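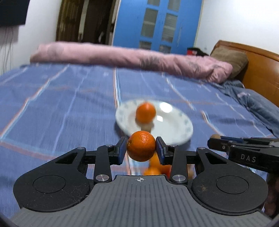

Stiston folding clothes airer, reviewed after one winter

Rating: 4 out of 5
Price paid: $47 on special, plus delivery
Reviewed by Nuanchan Mahawong

We don't have a dryer and the backyard line is in shade from May until spring, so most of our washing dries inside. The old airer was a cheap wire one that lost its plastic coating and left rust marks on two school shirts. I bought the Stiston in May and have used it nearly every day.

It comes flat in a cardboard sleeve with the feet in a separate bag. You push the four feet on and unfold it. There was one sheet of instructions, mostly about not letting children climb it. The whole job took less time than getting the tape off the box.

Open, it has two wings and a lower shelf. A full load from our front loader fits if the socks go on the shelf. Queen sheets have to be folded in half over both wings and turned at lunchtime or the inside layer stays damp. The rails are far enough apart for jumpers, and the coating hasn't chipped yet.

The wings lock with a sliding catch on each side. The left one on ours was stiff for the first few weeks and I used to pinch my thumb on it. It has loosened up. The right one has always been fine. I would have liked a bigger tab on both.

Weight is the main complaint. It's steel, and carrying it loaded from the laundry to the sunroom is a two-person job. My sister has the Nukik, an aluminium one, which she can lift with one hand, but hers tips if you hang all the jeans on the same side. The Stiston hasn't tipped once, including with a wet doona cover over one wing.

Folded, it goes behind the laundry door with enough room to still open the door properly. It doesn't stand up by itself when folded, so it needs something to lean on.

I rang the shop in August about a foot that had split. They sent a set of four and didn't ask for the old one back. The replacements are a softer rubber and grip the tiles better.

Drying times depend on the room more than the airer. With the sunroom window open a crack, T-shirts hung before breakfast are ready by mid-afternoon. Towels need overnight.

I'd buy it again at the special price. At full price I'd look at the Nukik first, particularly if you have stairs.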